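Communiqué de presse
13 mai 2024

Bisis et Zilinano lancent une collecte de gestes à la main pour apprendre aux robots à saisir les objets du quotidien

L'atelier Bisis et le laboratoire Zilinano annoncent le démarrage de leur programme commun Sirum, une collection d'exemples de manipulation destinée à l'apprentissage de robots équipés de pinces. Depuis avril, 36 personnes se relaient dans l'atelier pour prendre, déplacer, présenter et reposer des objets ordinaires à l'aide de pinces tenues à la main. À ce jour, 486 séquences ont été enregistrées, relues et annotées. Et ce n'est qu'un début !

Le principe séduit par sa simplicité. Pour apprendre un geste à un robot, on le pilote habituellement à distance, ce qui mobilise la machine entière et demande un long entraînement. Avec Sirum, la personne tient elle-même la pince, dont les doigts ont une forme proche de ceux qui équiperont le robot. Une caméra fixée sur l'outil enregistre le geste du point de vue de la pince, et le système apprend à relier ce qu'il voit au mouvement qu'il doit produire. Une débutante ou un débutant prend l'outil en main en une matinée, et les séquences gagnent en naturel dès le deuxième jour (les participants s'en étonnent souvent eux-mêmes).

« Les gens ont une adresse extraordinaire sans le savoir. On ne réfléchit pas à la manière d'attraper une peluche, on l'attrape, et c'est tout ce savoir-là que nous voulons recueillir », explique Brittany Campbell, responsable du programme Sirum. « Chaque personne a sa façon de faire, certaines vont droit à l'objet, d'autres tournent autour, et nous tenons à garder cette variété dans la collection. »

Les objets souples occupent une place de choix. Une boîte en carton garde sa forme quand on la serre, une peluche s'écrase, pivote, se balance, et un porte-clés qui pend suit le mouvement avec un temps de retard. Ce sont des cas difficiles pour un système qui apprend par l'exemple, et les équipes ont donc choisi de leur consacrer 184 des 486 séquences déjà disponibles.
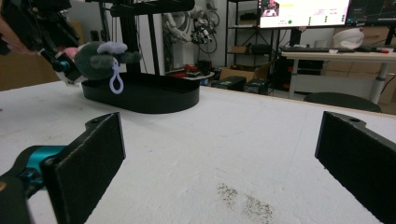

Une peluche tenue par une pince au-dessus d'un plateau ovale noir, vue depuis une pince tenue à la main. Programme Sirum.

Chaque exercice suit une consigne courte, rédigée en français courant : « prendre la peluche et la poser dans le plateau », « rapprocher l'objet du bord », « échanger deux objets de place ». La consigne fixe le résultat attendu et laisse le geste libre. Les hésitations, les prises reprises en cours de route et les essais manqués sont conservés avec une étiquette qui leur est propre. L'équipe d'annotation y tient beaucoup : un robot qui n'a vu que des gestes parfaits se trouve démuni à la première maladresse, alors qu'un geste rattrapé lui montre comment se remettre en bonne position.

Après l'enregistrement, chaque séquence passe par l'outil de relecture Jakab, mis au point chez Zilinano. Il permet de découper le geste en étapes (approche, prise, transport, dépose), de signaler une image floue ou masquée et d'associer la consigne à l'instant précis où elle est remplie. Toutes les séquences sont revues par une seconde personne, qui n'a pas participé à la prise. Les désaccords sont discutés en équipe une fois par semaine, et ces échanges ont déjà conduit à réécrire plusieurs consignes que les participants comprenaient de façons différentes.

Le programme comprend 3 phases. La première, en cours, porte sur des gestes courts réalisés sur table. La deuxième introduira des enchaînements plus longs, avec du rangement et du tri. La dernière sortira de l'atelier : les pinces, faciles à transporter, seront confiées à des participants dans des cuisines, des réserves et des salles de classe, où la lumière change et où les tables ne sont jamais tout à fait dégagées. Les équipes attendent cette étape avec une grande impatience !

La participation est rémunérée et ouverte à toute personne majeure, sans connaissance préalable en robotique. Les visages qui apparaîtraient dans les enregistrements sont floutés avant l'annotation, et le son n'est pas conservé. Chaque participant peut demander le retrait de ses séquences jusqu'à la clôture de la phase en cours.

Une première partie de la collection sera mise à la disposition des laboratoires et des écoles qui en feront la demande, accompagnée des consignes, des étiquettes et du guide d'annotation. Les enseignants qui souhaitent organiser une séance de prise en main avec leurs élèves majeurs peuvent également se faire connaître auprès de Bisis.

À propos de Bisis
Bisis est un atelier de conception d'outils de préhension et de postes d'essai pour la robotique.

À propos de Zilinano
Zilinano est un laboratoire privé qui travaille sur l'apprentissage par démonstration et édite l'outil de relecture Jakab.

Contact presse
Brittany Campbell, programme Sirum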